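Caring for Soft Goods, Unit 4: Long-Pile Plush
Course handout, Astitz Workshop School, revised May 11, 2026
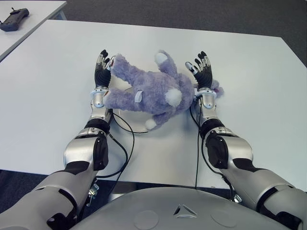
Fig. 1. Shaggy purple plush toy, face down, with the tail and the sewn-in tag showing.

Welcome back, everyone, and I hope the short-pile unit left you with some patience to spare, as long pile is going to ask for a good deal more of it. The pieces we handle in this unit are the shaggy, curly kind, the sort of toy a child drags around by one leg for years, and they do hide their secrets well (you'll be amazed what lives at the bottom of that fur).

Start on the back. I know the face is the part we all want to look at first, but the back tells you more about how a toy was put together, and you can work there without pressing on eyes or noses. In Fig. 1 the tag stands up just beside the white tail, so you would come across it early on. Read the tag before anything else, copy out whatever it says about fiber and washing, and if the print has worn away, write "illegible" on your sheet and treat the piece as hand wash only.

Next, learn the colors. A toy in two or more colors wants a dye test at every change of color, and the purple and white one in the figure has several of these, at the tail and at the white tips of the shorter limbs. Look at the pads too. One of the longer limbs has a pale pad with a brownish spot on it, and on a spot like that I'd like you to write down what you see and where, and hold off on guessing what it is. We had a long and rather lively discussion of this in March, and I still think the people who wrote "brownish, on pad" did better than the ones who wrote "tea."

Then comes the combing, my favorite part! Use the wide comb from your Floltden kit, hold the fur down close to the backing with your other hand, and begin at the tips of the curls. Work back toward the root a little at a time. Please don't brush curly pile straight, however tempting it gets, for it goes frizzy and I have never managed to coax one all the way back.

Seams last. Part the fur with your fingertips where each limb joins the body and feel along for gaps, and do the same around the base of the tail, where the stitching takes more pulling than you would think.

For next time
Read the chapter on pile direction in the Cuseck reader, and bring one long-pile toy of your own, unwashed please. Fill in both sides of the condition sheet, front and back of the toy, and leave the treatment box blank until we've talked it over together. Spare sheets are in the Ivanov cabinet, item 188, second drawer down.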